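Automation at the Workplace, Lecture 4: The Packing Table and the People Around It

Course notes, Heino Rätsep

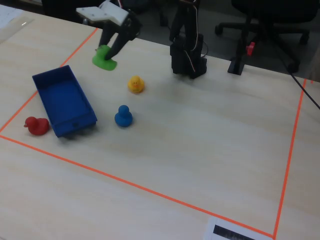 Last time we spoke about machines which replace a whole line. Today we stay with the smaller case, one arm at one table, because this is what most of you will meet in your first job. The large line comes with its own engineers. The single arm comes in a box, and then somebody who was packing yesterday must learn to live with it.

1. What the task consists of

Picking a thing up and putting it in a tray sounds like one action. For a person it is one. For planning we must divide it: find the object, choose how to hold it, close the fingers, lift, move, release. Please keep this list, we use it again in the exercise. Small objects with round sides, such as rubber ducks or game pieces, are a good study material, as they look easy and are not always so.

The working area must be fixed as well. Tape on the table is cheap and everybody understands it. A person reaches a little further without thinking when a part has rolled away. The arm may not do so, if it was only prepared for positions inside the tape.

2. The Kisemley case

Kisemley is a packing firm for toys and small gifts. In April they put their first arm at a sorting table, with help from the supplier Stellbridge. Before this, 4 people worked at the table in each shift. After this, two stayed at the table, one moved to incoming goods, and one was trained to look after the arm.

The management expected the discussion to be about wages. The first questions from the workers were different:

Who is allowed to stop it?
Who writes down the error, and on whose time?
If the arm is slow on Monday, is it my result or its result?

I ask you to notice the third question. In the old system each person had a daily count. With the arm, a shift of 545 pieces was partly human and partly not, and the old bonus table did not say what to do with it. For two weeks the shift leader divided the number by hand, and this made people angry — more than the arm itself did.

3. What changes in the day

The hands do less and the eyes do more. Workers described the new work as lighter for the shoulders and more tiring for the head. Waiting for a fault is also work, but it is hard to show to a manager who walks past.

Talking changes too. At the old table people sat face to face. The new layout put them on one side, and a small thing like this was mentioned in almost every interview. Later they turned the table, and the supplier had to set up the positions again.

Skill is the difficult part. The woman who knew by touch when a piece was badly moulded no longer touches every piece. Her knowledge was not written in any manual. Kisemley now gives her 64 pieces from each delivery to check by hand before they go to the arm.

4. Terms for the exam

Task division: which steps go to the machine and which to the person.
Residual work: the steps that stay with people after automation, often because they were forgotten in the plan.
Handover point: the place and moment where an object goes from person to machine or back.

5. Exercise

Work in pairs. Choose a table job you have done yourself (kitchen, post room, shop). Divide it into steps as in section 1. Mark the handover points and write who may stop the machine at each of them. Then write half a page on the residual work, about 400 words is too much.

Reading: Hegyi report, chapters on layout and on pay. The Venix case we leave for next week, please do not prepare it yet.

Hand in on paper or by e-mail before the next lecture.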